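Regional Groupage Pilot: Progress Report

Prepared by: Afonso Frade, Operations
Submitted to: Jelley Freight Development Fund
Date: 5 October 2023

Summary

The pilot is running on both lanes, Pridmont to Baptista and Baptista to Pridmont. Weekly departures have held since August. Outbound trailers are filling well. Return loads are still below what we proposed, and the booking system went live later than planned. We are within budget on everything except dock repairs, which are explained under Costs.

Line haul

We run one consolidated trailer a week in each direction. Cutoff for freight at the Pridmont warehouse is noon on the day before departure. We tried a later cutoff for the first few runs and dropped it, because the night crew was still building pallets when the driver arrived and two departures went out late.

Seventeen shippers have used the service so far. Most of them send one to three pallets at a time and were paying for dedicated vans before. Four have moved to a standing weekly booking. The furniture shippers ask most often for tail-lift delivery at the other end, and we now quote that as a separate line so it does not get missed. 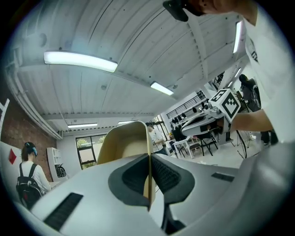
Warehouse and cross-dock

The cross-dock at Baptista has 10 marked bays for part loads, as set out in the application. Lane signs are up and the floor is repainted. Freight over 13 feet goes along the east wall, where the forklift has room to turn.

We had three damage claims in the period. Two were for crushed cartons under mixed pallets. Crews now label any pallet that cannot be stacked at intake, on two sides, and the loading sheet has a box for it. The third claim was for water damage from a torn trailer roof. The carrier accepted it and the shipper has been paid.

The dock leveler on bay 2 failed in August and was out for nine days. We unloaded by ramp during that time. It was slow, but no departure was missed.

Booking and tracking

Nustent is the booking tool named in the grant. Shippers can enter dimensions, pick a departure and print labels. Status updates go out by email at pickup, cross-dock arrival and delivery. Text message updates were also in the plan and are not working yet. The supplier has the fault and we are waiting on a date.
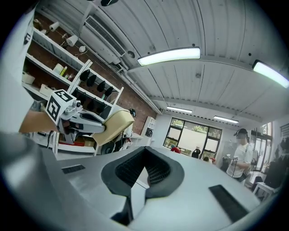 Uptake is mixed. The standing customers book online without trouble. Smaller shippers still call, and the office enters the booking for them. We have written a one-page guide with the measurements they get wrong most often, mainly overall height including the pallet.

Return loads

The proposal set a target of 50 percent fill on the return leg by this report. We have reached that on only a few runs. Baptista has fewer manufacturers, and the ones we spoke to are tied to yearly contracts. Two of those contracts come up for renewal this winter and we have asked to quote on both. In the meantime we are carrying empty crates and pallets back for outbound customers at a reduced rate.

Costs

Driver, fuel and warehouse labor are on budget. The leveler repair ran some $500 over the maintenance line. We ask to cover it from the unspent signage money and do not need additional funds.

Next period

Get text updates working or agree with the supplier to remove them from the contract.
Quote on the two Baptista contracts.
Add a midweek pickup round for shippers outside Pridmont.
Send the fund the full claims log with the next report.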